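Speaker notes: The Box Under the Bed
Talk for the Udholm local history evening, upstairs room, 7:30 p.m.

Opening

Good evening, and thank you for climbing all those stairs. Thank Deirdre Ní Chonaill for the invitation and for the soup, which I hope everyone got some of. (If she's near the front, ask her to wave.)

I want to talk tonight about the small stuff. Most of you have been to talks here about the mill, the ferry and the big flood, and those were wonderful talks, and I learned a great deal from them. My subject is what ends up in a drawer, or a tin, or a shoebox under the bed, and what we can learn about a household from it before somebody kindly tidies it all away.

Pause here and let the latecomers sit down.

How I got started

Tell the Zoëga story, but keep it short this time! My aunt's neighbors, the Zoëgas, cleared out their house one November, and they gave me a biscuit tin because I had once admired the lid. I took it home, put it on a shelf and didn't open it until spring. Inside were buttons, a ration of string, two keys, a cough drop wrapper folded into a boat, and a receipt for the repair of a clock. I had known that family for most of my life and I had never once heard that they owned a clock that chimed. It turned out to have been sold to pay for a set of teeth.

Wait for the laugh. If there isn't one, carry on to the receipt, because the receipt is the part that matters. It had a shop name on it, Heduvon, and a street I knew, and I had never heard of a clock repairer there. That one slip of paper sent me to the town library for the better part of a winter, and I have been grateful to it ever since.

What I mean by a household box

I should say what I'm counting and what I'm not. A jewelry case is chosen, and so is a photo album. Somebody sat down and decided what went in. The kind of box I love is the kind that fills up by itself. You empty your pockets into it. You put the spare screw there so you'll know where it is, and then of course you don't. Ours at home sits by the telephone, and my husband calls it the museum, though he is the one who puts most of the things in it.

The container itself is usually whatever was handy, very often cardboard, and the rim goes first. People will live with a torn edge for years if the box is the right size for the shelf. Small bottles and little lidded cases seem to find their way into these boxes wherever you go, and they never do stand up straight.

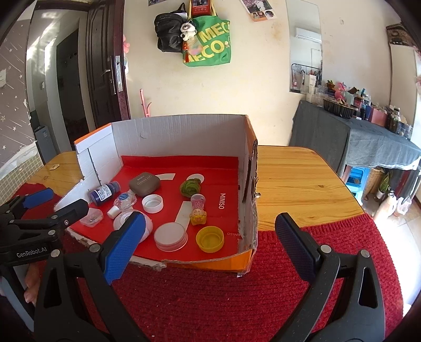

Going through it without spoiling it

Slow down for this section, as people like to take notes.

Please don't tip it out. I know it's the natural thing to do, and I did it myself with the first few. But the order is half the story. What's on top is recent, more or less, and what's at the bottom has been there since the box was put in its place. Lift things out by layers, lay them on a clean towel, and write down what came out together.

Keep the wrappers and the labels. Floor Maes, who did the listing for the Grulatden farmhouse, ended up with 254 entries from one kitchen dresser, and she will tell you that the most useful one was a bread bag with a phone number on it. The number belonged to a vet, and the vet's daughter still had the day books.

Ask the family before you ask the library. A rusty hook is only a rusty hook until a grandchild tells you it held the budgie's cage. Ask them soon, too. I left it too late with one family and I still think about it when I pass their gate.

Show the page from my notebook here and pass it around. Remember to get it back.

The Ibarra box

This is the longest part, so take a sip of water first.

Fermín Ibarra brought me a wooden box that had belonged to his grandmother, who took in sewing. There were 13 thimbles in it. He thought she must have collected them, and that was the story the family had always told. When we laid them out by size, though, they ran from a grown woman's down to one that would barely fit a child of four. She had been teaching. We found a few of her pupils after that — one of them lives two doors down from this hall — and every one remembered being sent home with a thimble and told to bring it back.

If she's here tonight, she has said she's happy to be pointed at.

Questions I usually get

Is any of it worth money? Hardly ever. I would still look before you throw things out.

What should I do with it all afterward? Put it back in the box, with a list on top. Ásdís Skov has list forms on the table by the door, and she'll take copies for the archive if you'd like that.

Close

Thank the hall, thank Deirdre again, and remind people that the next meeting starts half an hour earlier. Coats are in the back room. The notebook — get the notebook back.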